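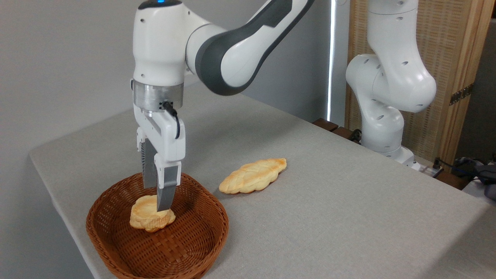
Fustmont Bakehouse and Tearoom is seeking to appoint a part-time Table and Bread Service Assistant. The successful candidate will prepare the breakfast tables, fill and replenish the bread baskets, and assist at the counter during the morning. Rolls are served in a shallow oval wicker basket, and braided loaves are set directly on the cloth beside it for slicing at the table. Candidates should be comfortable handling both with care, as our crusts mark easily.

The post is for 11 hours a week, worked over three mornings, one of which must be Thursday. Shifts begin at 6.30 am. Pay is 185 per week, with a meal provided on each shift.

Essential requirements:
Good standards of personal hygiene
A courteous manner with guests
Ability to stand for long periods and to carry full trays

Previous experience in a bakery, hotel or canteen is desirable. Training in food hygiene will be given during the first month of employment. The post is subject to a probationary period of nine weeks.

Applications, consisting of a short letter and the names of two referees, should be addressed to Noemí Tapia, Front of House Manager, and left at the counter before the end of October. Informal enquiries may be made to Baltazar Ayala on extension 305. Interviews will include a short practical exercise in laying a table.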